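About Hivora

Home What we do About Careers Contact

Who we are

Hivora writes software for robot arms. Control, perception, planning, plus the tooling that holds the three together. We don't build arms and we don't sell them. You've got one already, or you're about to get one, and somebody has to make it pick things up off a table and put them down where you wanted. That's us.

Small shop. 11 people, 2 rooms, one kitchen that's also the meeting room. Started in a garage like everyone says they did, except ours had a roof leak and we moved out after the first winter.

Most of our customers are packers, parts suppliers and a few labs. Short runs, mixed bins, things that change every month. Work where a fixed program gets out of date before it's paid for.

What we work on

Four areas, some overlap, some arguing over the overlap.

Perception. Working out what's on the table and where, from whatever camera you have. A lot of our customers mount a wide lens on the wrist and then find out straight lines aren't straight any more. We model the lens instead of cropping it away, so the corners of the view stay useful. Same lens model goes in the simulator as on the real arm, otherwise you're training on one thing and running on another.
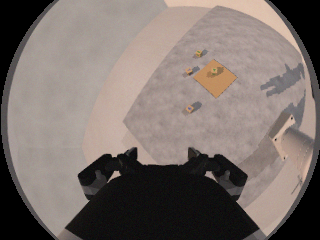 Wrist view in simulation, gripper open. One block on the orange mat, three on the grey.

Planning. Getting from here to there without hitting anything. Our planner is called Prendus. It plans the grasp and the release together — if you pick a block up in a way that means you can't set it down again next to its neighbour, that was a bad pick. Sounds obvious. Took us most of a year. Prendus also keeps the wrist out of silly poses near the base, which used to be the number one support call.

Control. The fast loop. Takes the plan and turns it into joint commands, watches the forces, backs off when something feels wrong. Esmaeil Kordestani looks after it and is very protective of it. Changes to the controller need two reviews, every other part of the code needs one.

Tooling. Logs, replay, scene files, the test runner. Dristutora is our replay tool: open a run, scrub to the moment it went sideways, see what the camera saw and what the planner thought at the same instant. Customers get it too. We used to keep it in-house and then spent half of every call reading numbers out over the phone, so.

Why so much simulation

Because arms are slow and expensive and we've got more ideas than arms. Every change to the planner gets run on the full set of tabletop scenes overnight before it goes near a machine. 70 scenes in the set right now. Letter and number blocks, mats, boards, trays, clutter. Lighting gets moved about, shadows get long and ugly on purpose, the table texture gets blotchy so the vision side can't cheat off a clean background.

Blocks look like a toy problem and we get asked about it on every visit. They're a good test though. Each face is different, so we can score wether the thing was placed, and also which way round it ended up. A sideways letter is easy for anybody to spot in a replay. Try that with a plain grey cube.

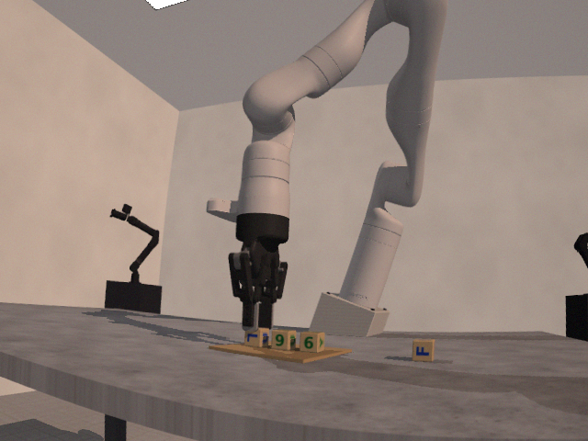
Scoring is simple on purpose too. Right object, right spot, right way up, nothing else knocked. A scene passes or it doesn't. We tried partial marks for a while and people (us) got good at collecting partial marks.

The things simulation is bad at, we test on the bench. Friction mostly. Cables. Soft packaging. If your product is floppy tell us early please, the quote will be different.

The people

Vy Kiều — planning. Wrote the first version of Prendus and has since rewritten nearly all of it.
Esmaeil Kordestani — control. See above.
Brenda Espinoza — perception and camera calibration. If your calibration target came in the mail with a handwritten note, that was Brenda.
Firouzeh Golestani — simulation and scene building. Also runs the overnight tests and the morning email about the overnight tests.
Vira Hrynyshyn — customer installs and support. The voice on the phone.

Rest of the team is on the careers page, photos coming when we get a decent colour balance in that room.

How a project goes

Send us a few photos of your cell and a list of the parts. Vira calls you back. We build a rough copy of your table in the simulator, usually takes a week, and run it with your arm model and your gripper. You get the replays, good and bad. If it looks workable we come out for 3 days and set up on site. If it doesn't we say so and you keep the scene files anyway.

Licences are per arm, per year. Source access for the planner and the tooling, not for the controller. Updates come through the Hosseinzadeh release branch (named after the street of our first office, don't ask us to spell it over the phone). Next one's due in February, fixes go out whenever they're ready.

Working with us

We take on students for work terms, 2 at a time. You'll get a real task, you'll probably start by building scenes with Firouzeh, and you'll learn to read a replay before you touch any planner code. No robotics degree needed. Some C++ and some patience.

Full-time jobs go up on the careers page when their are any. Currently one, in perception.

Contact

Use the form. Sales and support both land in the same inbox so put the arm model in the subject line, it helps us alot. Existing customers with a stopped cell, phone instead.

Page last updated June 1, 2026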